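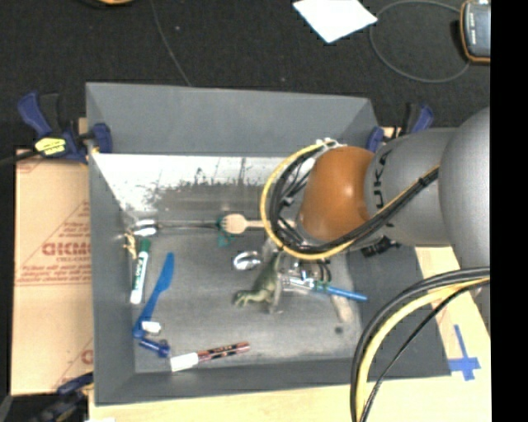 Ticket 424, Talotdale toy library, sorting bins

Good news on the mixed bin problem! The Usamik labels went on the shelves in September and the toy side is so much better already. Kitchen things are still landing in with the toys, though: the gray bin has a metal spoon and a wooden fork in with the green dinosaur. Could we get a second bin for play-kitchen pieces, same sloping sides?

Update, 3:00: Danko has the matching size, part 230. Ordered one, love how fast they answered!

Status: open until it's on shelf 61.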